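Clearing the house in Nuvcombe

July 12, 2022

I said I would write something once the house was sold, and it has now sold, so I am writing it.

My aunt lived in Nuvcombe for most of her adult life, in a terrace near the top of the hill with a cellar that flooded and an attic that did not. She died in December. My cousin Darnell Okafor and I were the executors. Neither of us had done it before and we both live more than two hours away, so we went down on alternate weekends and left each other notes on the kitchen worktop.

The paperwork was easier than I expected. The bank wanted the death certificate and a form, and then a second form that was the first form with a different heading. The water company was quick. The gas supplier kept sending bills to her by name until spring, and the last of these was for 851 pounds, based on a reading that somebody had guessed. I sent them a photograph of the meter. They wrote back and said she was in credit.

The contents took far longer. We started in the attic, which was a mistake. It was full of papers, and you cannot clear papers quickly if you read them. Darnell read all of them. She had kept her payslips from Trelau, where she worked in the accounts office, and every letter her brother sent from abroad. We kept the letters and shredded the payslips.
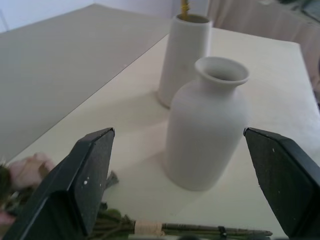
The furniture was the other problem. I had assumed that a solid wardrobe would be worth something. A dealer called Wojciech Pawlak came to look at the lot and offered 900 pounds for the dining table, the bureau and a long-case clock, and told us kindly that the wardrobes would cost us money to get rid of. He was right. One went to Birdie Tillman next door, who had it out through the front bedroom window with the help of her sons. The other two were taken apart with a saw.

We had a small disagreement over the piano. I wanted it to stay in the family and Darnell asked whose house it would fit in. It went to a primary school in Arnaud. They paid for the tuning and we paid for the van.

If you have this ahead of you, I would say start with the kitchen. There is very little in a kitchen that anyone wants to read. Book the skip for longer than you think you need, and check whether your council wants a permit for it on the road. Ours did, and the street outside was narrow enough that they asked for lights on it as well – we hired those from the skip firm.

After the solicitor and the house clearance people were paid, there was 3,326 pounds left in the account we had been using for expenses. We split part of it between the grandchildren and used the rest to have the headstone cut. It goes up next month, if the mason keeps to his dates.

I still have four boxes of the letters in my hall. Darnell is coming up to collect two of them.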